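Cash, and other hobbies

2024-10-08

The last bank in Zimotley shuts in February. I had the letter, which thanked me for my loyalty and then told me the nearest branch would be in Drusel, 11 miles away, open three days a week. It didn't say which three. I suppose that keeps it interesting.

The reason given is that customers have changed the way they bank. I've been turning this over, and I think it is true in the way that people stop eating at a restaurant once it stops serving lunch. First the branch closed on Saturdays. Then it closed between twelve and two, when anyone with a job might have gone in. Then they took out two of the counters and put in a machine that counts coins, as long as they aren't bent or foreign or, on my last visit, twenty pence pieces. Footfall fell. Somebody put it on a graph.

I'm not going to pretend I am the wronged party. I pay for nearly everything by tapping my phone at it. The last time I stood in the queue was to pay in a cheque for £120 from my aunt, who believes bank transfers can be overheard. If the place depended on me it would have gone years ago, and rightly.

But I was talking to Žofie Brabec, who runs the fruit and veg stall, and she takes a good third of her money in cash. At the moment she walks it across the square at the end of the day. From February she can drive it to Drusel, which costs her petrol and an afternoon, or she can use the post office, which caps what she can pay in and has a queue made up of everybody else who used to bank across the square. Or she can stop taking cash. She has done the sums and stopping is cheapest. Her older customers, she thinks, will then go to the supermarket, where there is a till for them, next to the lottery tickets.

So there is a saving, and I don't doubt it's a real one. The bank no longer heats the building or pays the staff. What interests me is that the cost hasn't gone anywhere. It has been cut up into small pieces and handed out around the town, a few pounds here and half a day there, in portions too small for anyone to send an invoice. If the bank had charged each of us a fee to the same value there would have been a riot, or at least a strongly worded page of the parish magazine.

Bořivoj Čierny disagrees with me on all of this. His view is that a branch is a shop, shops close, and nobody wrote to the paper when the video rental place went. He also says that keeping cash going is a subsidy from people like him to people like my aunt. I said that was probably right and that I was in favour of it. We left it there, as the kettle had boiled.

There is talk of a shared banking hub, one counter used by a different bank each day. A petition went round and got 342 names, one of them mine and one of them, I am fairly sure, a dog's. I'd like it to happen. I'd also like it to open at lunchtime, but I don't want to seem greedy.

Meanwhile I have a jar of twenty pence pieces on the windowsill and four months to find a use for them. Offers below, please. No bent ones taken in exchange.
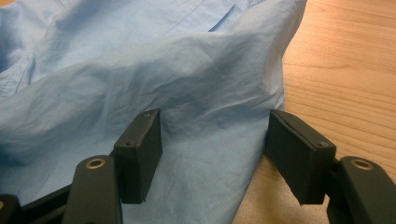

The blue shirt, creases and all.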